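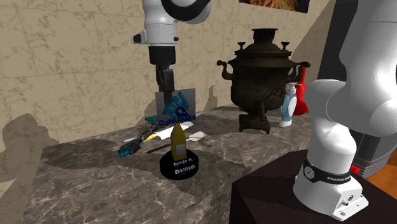 Gray-brown marble counter and beige stone tile.

Sep 15, 2021
By Rafail Manolakis

Stiturska is a water-based sealer for natural stone, sold in a 38-ounce bottle. I bought mine from Torkinwood for $54. The counters I used it on had not been sealed in seven years, and coffee was leaving marks if it sat through breakfast.

The label says to clean the stone first and let it dry overnight. I used dish soap and water, then went over the spots near the stove a second time. You wipe the sealer on with a cloth, wait, and buff off whatever is left. Buffing was the slow part. If you let it sit too long it turns tacky and you have to put on more to loosen it. I ended up working in small sections.

The smell is mild and was gone by evening. Color did not change that I could tell, though if you want a darker, wetter look you should buy an enhancer instead. 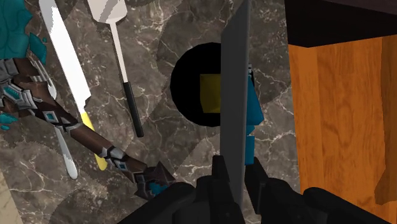

Cream veins in brown marble.

Water now beads and so does olive oil. Red wine left for an hour wiped up clean. Lemon juice still left a dull ring – no sealer I have tried stops that, and the Stiturska label does mention it in small print.

I used Helmy before this. It goes on faster and costs less, but I was redoing it every October. Stiturska claims three years, and I can't speak to that yet.

The cap is poor. It cracked the second time I opened it, and I moved the rest to a jar. Most of the bottle is left, so the price is fair for an average kitchen. I would buy it again, but not for a bathroom floor, where the buffing would be hard on the knees.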